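Subject: Re: [zemdale-parents] Toy swap, moving the start time
Sat 25 June

> The Leka hall is ours until noon. Can we start at 9:30 instead of 10?
> Also, do we want to keep the two-bag limit from last year? A few
> people asked to bring more, mostly baby things.

9:30 works for me. I would keep the limit at 2 bags per family. Last time the baby table took up half the hall and most of it went back out to the cars.

I have started the sorting list. Pretend kitchen things get their own table again, with plates and play food together.

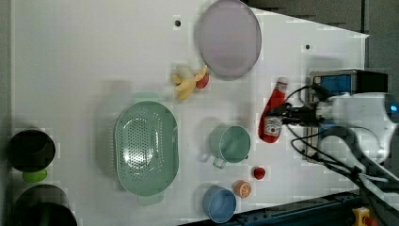

*Play food with plate and ketchup bottle*

Prices: there aren't any. It is a swap and we agreed on that in the spring. If somebody wants to leave money, the jar by the door goes toward the hall fee, which is $70 this year. Please don't put price stickers on anything. They leave glue on the boxes and the next family has to scrape it off.

Soft toys should be washed before they come. Check the seams too, and pull off any loose trim that a small child could get into their mouth. I copied the cleaning notes from the old Bindby newsletter for anyone new to the list, page number and all.
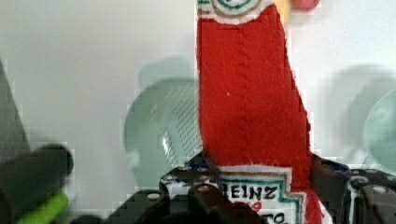
Machine wash felt and plush on cold inside a pillowcase, then air dry. Wipe hard plastic with warm soapy water and let it dry fully before bagging. Anything with a battery door gets opened and checked for leaks first.

Back to the hall. We need the folding tables up by 9, so if you can come early, reply to the list and not just to me. The side door sticks. Push at the bottom. Parking behind the building is for the clinic, so use the street or the lot across from the library.

Puzzles and board games: count the pieces at home. If some are missing, write how many on the lid with masking tape. People will still take a 70-piece puzzle with one gone if they know ahead of time.

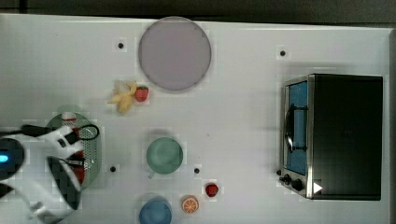
Car seats and crib mattresses stay off the list. We can't tell how old they are or what has happened to them. Bike helmets too. I know this came up before and some people disagreed, but I'd like to leave it settled for this year.

Leftovers go in the Miruvex boxes, the tall ones with handles, because the thrift store will only take things boxed. I have 5 of them flat in my garage and could use 3 more if anyone still has theirs.

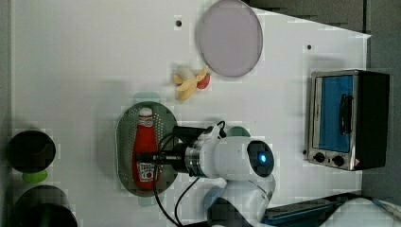
Whoever has the extension cord from the bake sale, please bring that as well. The outlet near the stage is the only one that works.

I'll send the table layout once I hear who is coming early.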